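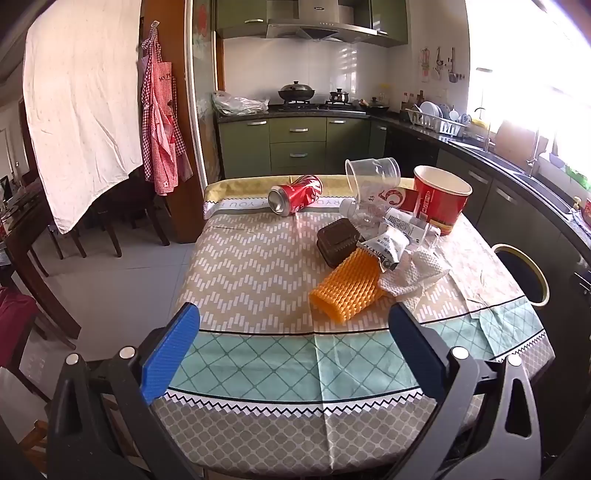 A kitchen table strewn with packaging and a crushed can, with the stove and the dish rack behind it.

The Table Is the Last Dish

By Ishbel Tennant

Every household has rules about cooking, and most have rules about washing up. Very few have a rule about the table. Plates go to the sink and from the sink to the rack, and at that point the meal is generally held to be over. Yet the cups, the wrappers, the plastic film and the drink cans may remain on the cloth until the next person wishes to sit down.

It is the position of this column that clearing the table belongs to the meal and should be treated with the same seriousness as preparing it. The point bears particularly on takeout. A family that would never leave a cooked dinner standing until morning will leave its packaging there without a second thought, as though what arrives in a bag were somebody else's responsibility.

Consider what such a meal leaves behind. A crushed Coca-Cola can, a plastic cup on its side, a red paper bucket, a dark lidded container, the orange foam net that once protected a piece of fruit. Each weighs next to nothing, and together they take the whole table out of use. A tablecloth, zigzag and diamond patterns and all, was chosen by someone who wished the room to look cared for. It cannot do that work from under a snack wrapper.

Readers will object that a kitchen is a place of use and should look used. The objection has merit. A wok left on the stove with its lid on is no disgrace, and neither is a rack of white plates and bowls. These are tools at rest, and they will be wanted again. Packaging will not be wanted again, and the distinction ought to guide the household in deciding what may stay out overnight.

Talha Sandhu, who managed the residents' kitchens at Estska for 11 years, has put the contrary view to me in writing. He holds that guests should never see a host reach for the trash bag, and that an untidy table is the proper price of good conversation. I respect the sentiment. I would answer that guests who have eaten well are usually glad to carry something to the counter, and that conversation continues perfectly well while they do so.

There is also the matter of sorting. Cans, clear plastic, foam and paper do not all go to the same place, and the rules differ from one town to the next. When the table is cleared at once, the person clearing it still remembers which container held sauce and needs a rinse. By morning everything is swept into one bag – cans included – and the opportunity has passed.

The practice I recommend is modest. One bag for trash and one for recyclables should be brought to the table with the food. Leftovers should be closed and put in the refrigerator before anyone moves to another room. The cloth should then be lifted, shaken outdoors and laid again. In my own house in Jatmont this takes 7 minutes, and the children are expected to take part.

Households with a better arrangement are invited to write in. Letters on the shaking of tablecloths from upper balconies have already been received and need not be repeated.

1504 shares | 11 comments

Related
Rosângela Figueiredo: In Defense of the Small Refrigerator
Pejman Shahbazi: Who Should Wash the Wok?
Letters: The Dish Rack as Permanent Furniture

Contact the opinion desk | All rights reserved | Back to top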